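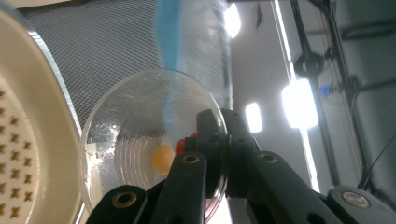 Lungile Modise asked under yesterday's post why we don't just trust the depth channel on clear plastic and filter the noise afterwards. Fair question. Short thread.

Filtering assumes the noise is centred on the right answer. On transparent parts it isn't. The depth we get is mostly whatever sits behind the part, so a median filter gives you a very stable estimate of the wrong surface.

We dropped depth for that class of object in April. The Wekent tracker now fits rim contours in the colour stream and solves for pose over a sliding window of 25 frames. Opaque items still go through the old path. 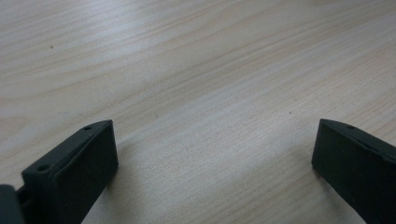 The window length is a compromise. Longer gives smoother pose and a late grasp. Shorter gives a jumpy pose, and the planner keeps throwing out its own trajectory. We tried 4 and the replanner never settled.

Finger width is a separate problem. We were estimating it from the marker-free finger model, and the estimate drifted whenever the background was close in tone to the fingers. Triin Dzene rewrote the segmentation step so it uses edges only. Drift is gone in replay. Live is still to be checked.

Replay set is 129 episodes. With the old depth path, 29 of them failed pose initialization on the first try. I'll post the contour numbers once Hendrik Rampersad has rerun them on the same build — the last run mixed two calibration files and I don't want to defend it.

Known gaps: glare across the rim still splits the contour into two arcs, and the fitter sometimes picks the shorter one. Weighting by arc length helps. It also makes the fitter slower than I'd like.

Timestamps: if you're using the Wekent logger, check that colour and pose share a clock. Ours didn't until the last release. Anything recorded before that needs the offset script, which is in the tools folder.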